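HOUS 237: Small Kitchens and Storage
Unit 2 handout: Work zones and counter space 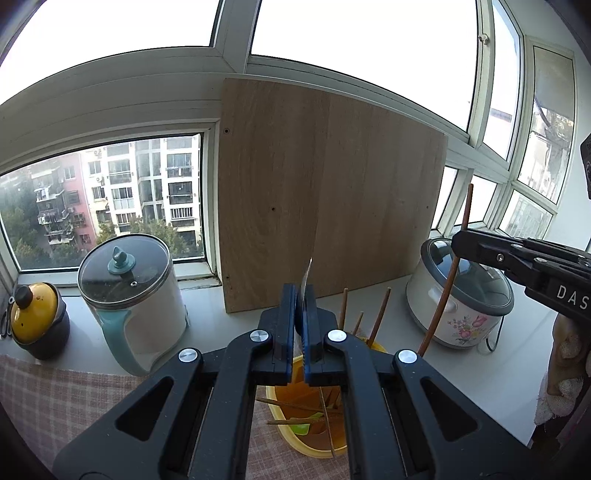 Read this before the June workshop. Bring it with you, along with your floor plan from Unit 1.

Terms for this unit

Work zone: an area of the kitchen set aside for one kind of job. In this course we use four: storing food, washing, preparing, and cooking.
Landing space: clear counter next to an appliance or sink where something can be put down.
Active storage: things used at least once a day.
Dead storage: things used less than once a month.

1. Why zones matter in a small kitchen

In a large kitchen a bad layout costs steps. In a small one it costs counter. People set things down wherever there is a flat surface, and the surface closest to the stove fills first. Windowsills, the top of the refrigerator and the edge of the sink come next. By the time someone starts cooking, the preparation zone has often shrunk to the size of a cutting board.

Kwabena Kwofie's survey of rented apartments in Flondcombe covered 31 kitchens. In most of them the longest clear stretch of counter was not next to the sink or the stove. Tenants were chopping in one place and carrying food across the room. See reading packet, section 2.

2. Sorting active and dead storage

Go through the counter first, then the drawers, then the cabinets. For each item, write down when it was last used. Do not guess for someone else in the household; ask them.

Active storage stays between hip and eye level. Hand tools such as spatulas, ladles and chopsticks can stand upright in a holder close to where they are used. Knives need a block, a rack or a blade cover. A rice cooker used every evening counts as active and may keep its place on the counter, but leave room above it for steam. One used twice a year goes in a cabinet.

Dead storage goes high or low. Heavy pots go low.

3. Window counters

A deep sill or a counter under a window is useful and often wasted. Points to check:

Does the window open inward? If so, mark the swing on your plan.
How much direct sun does it get? Oil, spices and onions should not be kept there.
Is there an outlet within reach without running a cord past the sink?
Is the surface level with the main counter? If it is lower, plan to use it for storage and not for chopping.

4. The Gyamfi plan

We will work from the Gyamfi plan in class. It is a galley kitchen with one window and a door at each end. Nii Antwi will hand out copies at scale. Draw the four zones in pencil, then mark the landing space on both sides of the stove.

Exercise for next class

Measure your own kitchen or a friend's. Record total counter length, clear counter length, and the distance from sink to stove. Enter the figures on the Orivwood worksheet. Use inches throughout.

Questions: Vinton building, extension 2469.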